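6. Inspecting Soft Display Pieces

Section 6 applies to all plush and foam pieces supplied with the Flaltora table set, including pieces that carry printed lettering. Complete the inspection before any piece is placed on display in the Whitfield room.

6.1 Clear the tabletop and wipe it with a dry cloth.

6.2 Place one piece on the table, away from the front edge. Do not stack pieces during inspection.

6.3 Tilt the piece so that the top face and the side wall can be checked together. On round pieces, follow the seam around the full circumference. The orange round piece has lettering on its side wall, which may be upside down when the piece is tilted. 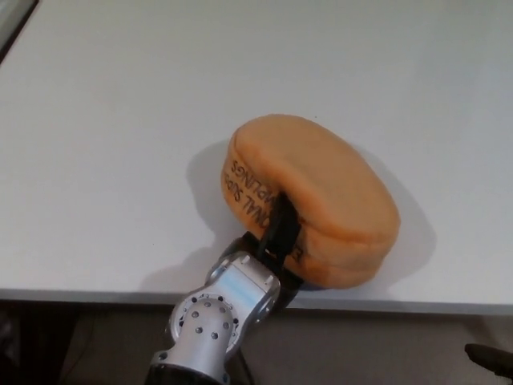
6.4 Press the top face lightly with a flat hand and release. If the surface stays dented, set the piece aside for 26 minutes and check it again.

6.5 Record the result on Jotley form 406. Enter any loose thread or faded letter under Remarks.

CAUTION: Do not pull loose threads. Pulling may open the seam.

NOTE: Pieces with an open seam must be returned to Kaltach in the original bag - do not attempt repairs with glue or tape.

6.6 Return approved pieces to the storage tray, lettering facing outward. Each tray holds 6 pieces.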